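Who Gets to Play? Travel Papers and Eligibility in a Small Basketball League
Final report, Sports and Society seminar
Nadine Hamdan and Damir Nikolovski
April 18, 2025

Our original plan was to study ticket prices. Then the Jevville league office told us its ticket records were kept "in somebody's head," and that the somebody had moved away, so we changed topics.

The new question was simple enough to fit on the approval form: what happens to a player on a semi-pro team when the paperwork that lets him or her cross a border stops working? Sports coverage treats this as a drama with governments in it. In the league we looked at, it is mostly a drama with scanners in it. Players miss games over a misspelled middle name, or a renewal form mailed to an apartment they left two seasons ago.

We read 198 eligibility notices posted by the league over the past four seasons and interviewed two people who deal with them for a living. Maysoun Bataineh handles registration for the Tistora women's team. Wálter Pacheco played guard for Jevville until last year and now coaches there, a job he describes as the same amount of running with worse shoes.

Most of the notices are one line long. A name, a team, the words "not cleared," and a date. The league does not give a reason, and for a while we thought this was a privacy policy. Bataineh told us it was because the box on the form is small.
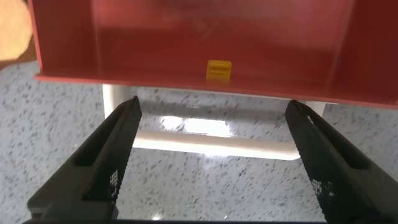 We sorted the notices by hand into three groups: expired documents, documents under review, and everything else. "Everything else" grew until it was embarrassing, so we split it. The largest piece turned out to be players whose papers were perfectly valid but had been sent to the wrong team. One forward was held out for most of December while her file sat with a club she had never played for. The club, to its credit, had filed it neatly.

Political cases were rare, but they were the ones people remembered. Pacheco had a teammate whose passport was canceled by his home country while the team was on the road. He could not travel back with them, and the league had no rule for it. He was listed as "injured." Pacheco said the fans sent get-well cards.

Our instructor, Mahsa Heydari, asked in her comments on the draft whether the league should be expected to take a position in a case like that. We disagreed with each other about this and still do. Nadine thinks a league that will suspend someone for chewing on his jersey can manage a statement. Damir thinks a statement from a league this size would mainly surprise the government receiving it.

Limits of the study: we had no notices from the season when the website was down, both of our interviews were with people who like to talk, and we never got a reply from the league's eligibility officer. We did get an automatic message saying our request was under review. As of this writing it has not been cleared.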